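Shared Workshops Should Publish Their Gripper Designs in Full
Saoirse Buckley

Community workshops across the country now produce capable robotics hardware, and the hand-held gripper is among the most common projects. It is the position of this essay that any such build completed with shared tools should be released with its complete drawings, parts list and record of failures.

The Skostix gripper, assembled over 10 weeks at the Breathnach workshop, illustrates the case. Its two fingers and plate frame were revised repeatedly, and 53 drawing files remain on the workshop's server. Only the last of these has been offered to members. The earlier ones would show a newcomer which finger spacings were abandoned, and on what grounds. Household fabric is a demanding material, and a design intended for it should be judged in an ordinary bedroom as well as at the bench.

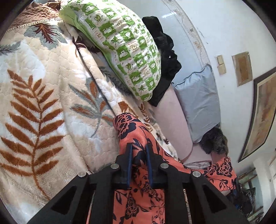

Malachy Madigan takes a different view, and has written to the workshop that a full archive would burden the people who build. In his words, "a drawing I rejected in May is a drawing somebody will print in June, and I will be asked to fix it."

The concern is reasonable. It can be met by labelling superseded files clearly and by stating that no support is offered for them. Members' fees pay for the cutter, the printer and the power, and the knowledge gained from their use should be open to every member on the same terms. The workshop's access policy should be amended to say so before the next build is approved.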